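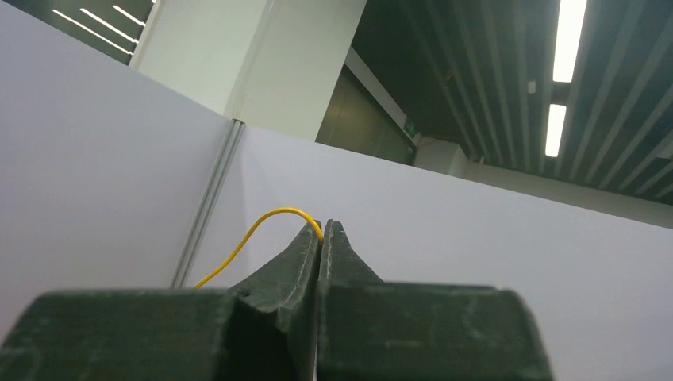 Green fingers, yellow wire, wrist camera view

Orcombe Makers Forum > Student Projects > Wire handling gripper, second year group

titch_robotics
Posted 30 July 2026

We are a second year group doing the wire handling task for the Titside student challenge. The arm has to take a length of thin wire from the holder and put the end into a terminal block. The fingers are our own design, 3D printed, with hooked tips. The picture at the top is from the wrist camera with the wire held between the tips.

Picking up is mostly fine now. We have logged 136 attempts since the start of July and the fingers close on the wire in nearly all of them. The trouble starts after that. The free part of the wire curls back over the left finger and the end we need to place could be pointing anywhere. Has anyone dealt with this?

We have until the end of the summer term project window, and the budget left is £30.

solderbridge
What wire is it, solid or stranded? Makes a big difference.

titch_robotics
Stranded. It comes off a small reel so it has a curve in it before we start.

solderbridge
Then straighten it first. Pull it between two bits of felt before it goes in the holder. We did that at Birkau two years running and it cured most of it.

kelpie77
I'd disagree with that as a first step. The rules we were given say the wire has to go in as supplied. Check yours before you spend an afternoon on felt. I would look at where you grip it. You're holding it by one end and letting the rest do what it likes. If you grip near the end you want to place, with a short bit sticking out in front, the loop behind hardly matters.

titch_robotics
Rules say "as supplied", just looked. So no felt.

We did try gripping closer to the working end. The problem was seeing it. The tips cover the wire from the camera when the stub is short.

mot_bay_4
Cut the tips down a bit then? They look long for the job, and a fair way round the hook from what I can see.

kelpie77
Long tips are right for getting in between terminals. I'd leave them alone and move the camera.

mot_bay_4
Moving the camera means redoing the calibration, and that's a week gone for most student groups. A reprint is one night.

titch_robotics
Calibration took us four days last time, so I'm with mot_bay_4 on that. The fingers are due a reprint anyway, they are scratched and one base has a chip on the front edge. Might try one pair with shorter tips and keep these as spares.

szabo_fan_club
Has anyone mentioned the Szabó method? It's in the club notes. You touch the wire against a fixed post after the pick and let the post turn it – no vision needed. Two moves and it ends up pointing near enough the same way every time.

solderbridge
Works on solid wire. I never got it to work on stranded, it just bends round the post.

szabo_fan_club
It worked on stranded for us, but you have to go slowly and hold it close to the end. At full speed it flicks back.

titch_robotics
We've got a spare bit of aluminium profile that would do for a post. Will try it at low speed with the present fingers before reprinting anything, then I'm only changing one thing at a time.

kelpie77
Good plan. Post your numbers either way please, including the failures.

titch_robotics
Will do. Log is a plain spreadsheet, happy to share it when it's tidied up.

Thread views: 546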